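Speaker notes: Teaching by hand, what a folding task asks of the person

Slot is 17 minutes plus questions. Keep the clicker in the left hand. Water on the lectern before the start.

Slide 1. Title
Say good afternoon, say which team. We collect demonstrations for Fikitell, mostly household work. Most of this talk is about clothes, because clothes are where our people get tired and where our data goes wrong.

Slide 2. Two ways in
Two ways of showing a robot a task. First is remote control: a person sits at a station and drives the arms. Second is the hand-held gripper: the person holds the same fingers the robot will have and does the job directly, with the camera on the tool. We did both on the Boonchu project. Don't read out the table. Point to the bottom row, which is time per demonstration, and move on.

Slide 3. Where the work happens
Real bedrooms, real beds, clothes that were already in the house. A garment laid flat on a patterned blanket is a harder background than a bare table, and that is what the robot will get.

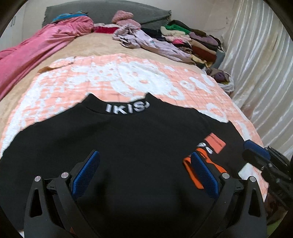
Notes and slides by the author, Zemitz demonstration team

Pause here and let people look before going on.

Slide 4. What the person gives up
With bare hands you fold a top without thinking. You feel the edge, you slide a thumb under, you shake it out. With a gripper in each hand you have two pads that open and close. You can't feel the cloth. New people press down too hard into the mattress and pick up the blanket along with the garment. This is the most common fault we log. Ask the room who has tried it. Usually a few hands.

Slide 5. Remote control, same task
Driving from the station is slower and the person is further from the cloth. On the other side, the arm never does anything the robot can't do, as it is the robot. With hand-held tools people twist their wrists into positions an arm can't reach. We now check every recording against the arm's reach before it goes into the set. More than 50 from the first batch failed that check. Say the number slowly, it usually gets a question.

Slide 6. The pinch
The part of the fold that matters most is taking hold of the hem. Too little cloth and it slips out on the lift. Too much and the fold is crooked. We ask people to come in low, close on the bottom edge, and wait a moment before lifting so the grasp is clear in the recording.

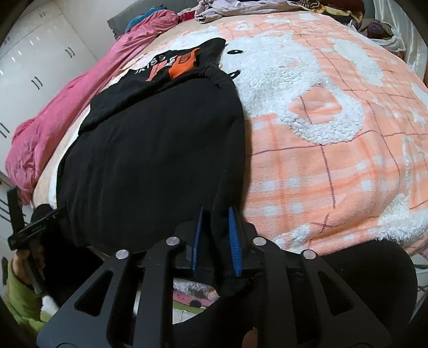 We tried giving a fixed depth for the pinch and dropped it. Thick tops and thin tops need different amounts and people judge it well enough by eye after a morning. What does need a rule is the wait. Without it the closing and the lifting blur together and the trained policy starts lifting before it has hold of anything.

Slide 7. Numbers
1724 demonstrations kept, across both methods. 13 people took part. Same instructions for all of them, one page long. I will put the page up if anyone asks, it is in the backup slides after the references.

Slide 8. Mistakes we keep
We used to throw away any recording with a dropped sleeve. Now we keep it if the person puts it right and carries on. The robot drops sleeves too and needs to have seen what comes next. We still throw away recordings where the person uses a bare hand to help. The Fluvus tool lets us tag these as we review, and tagging takes longer than I would like.

Slide 9. Looking after the people
Holding a gripper in each hand is heavy on the wrists. We stop every half hour. Work done late in the session is worse and you can see it in the grasp positions. Skip the second chart if running over.

Slide 10. What we would do again
Start with hand-held tools, in real rooms, with mixed clothing. Use remote control for the tasks where reach is the problem, such as wardrobes and high shelves. Write the wait into the instructions from the first day.

Slide 11. Questions
Likely ones: cost of the station, left-handed people, whether socks are done (no, not yet). Leave the contact slide up until the next speaker is ready.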